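# How do you teach a robot to fold?

Hi! I'm Tegwen Lloyd, and I work with robots that have arms but no legs, no head and no face. Kids are sometimes a bit let down by that when they visit (sorry!). But the arms are pretty great, and I want to tell you what we've been trying to find out with them.

Our question sounds easy. Can a robot learn to fold cloth by copying a person?

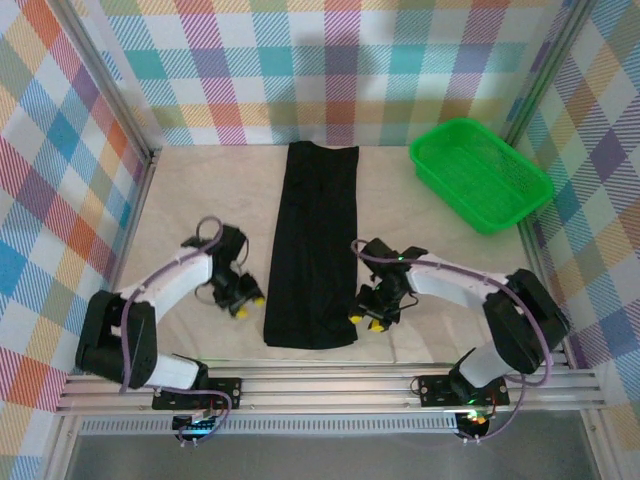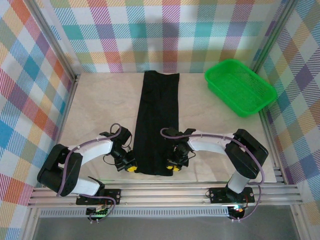 Two arms, one long black cloth, and a green basket in the back corner.

So why cloth? Think about a wooden block. If you push it, it slides, and it's still the same block with the same shape. Now think about a T-shirt. Pick it up by the sleeve and it droops. Drop it and it lands in a heap, and if you drop it again you get a different heap! A shirt can make so many shapes that you could never write them all down, and that's what makes it hard for a robot. You can't just tell it "move your hand to this spot and squeeze" because next time the sleeve will be somewhere else.

The old way of getting a robot to do a job is to write a list of steps, kind of like a recipe. That works great for blocks. We use a different way called **learning from demonstration**. "Demonstration" is a long word for showing somebody how.

## Show me, then let me try

A person moves the robot's arms through the whole job from start to finish. While that happens, a computer saves two kinds of things: what the cameras saw, and where every joint in the arms was. (A joint is a place that bends, like your elbow. The robot has elbows too!)

One turn like that is called an episode, same as on TV, only with a lot less talking. My friend Keegan Girard and I recorded 1,246 episodes. We named the project Belel, and by the end I was dreaming about laundry.

Then we give all those episodes to a computer program that hunts for patterns. When the cloth looks like *this*, the person's hands usually went *there*. It makes a guess, checks the guess against what the person really did, and fixes itself a tiny bit. Then it does that over and over, far more times than you or I could stand.

After that the program gets to move the arms by itself. Everybody stands back and goes very quiet.

## What we found out

Our first try was kind of a flop. We gave the robot 20 tests and it finished only 4 of them. Mostly it grabbed at the air right next to the cloth, and then it carefully folded nothing at all. I laughed, but I was a little sad too.

Keegan had an idea. He looked back through our episodes and saw that we'd been too neat! We almost always started with the cloth nice and straight, so the robot had hardly ever seen a crooked one. When it met one, it had no clue what to do.

So in November we recorded a bunch of messy ones. We started with the cloth tilted or wrinkled, and we even made mistakes on purpose and then fixed them. I'd miss the corner, open the gripper, back up and go again. (Grippers are the robot's hands. They pinch, like when you pick up a potato chip with your finger and thumb.)

With the messy episodes mixed in, we ran the same kind of test again, 20 tries, and this time the robot failed just 2. I may have yelled.

We think seeing mistakes get fixed helped the most, but we aren't sure yet. We changed two things at once, the crooked starts *and* the mistakes, so we can't tell which one did more of the work. A really fair test changes one thing at a time. We're doing that next, and it means a lot more folding for me.

## Try it yourself

You need a friend, a dish towel and a table. Sit facing away from each other. Your friend tells you how to fold the towel using only words, and you have to do exactly what they say, nothing extra. Then turn around and let your friend *show* you a fold while you watch, and you copy it.

Which way was quicker? Now scrunch the towel up before you start, and try both ways again. Write down what happened, even the silly parts. I write down all of mine!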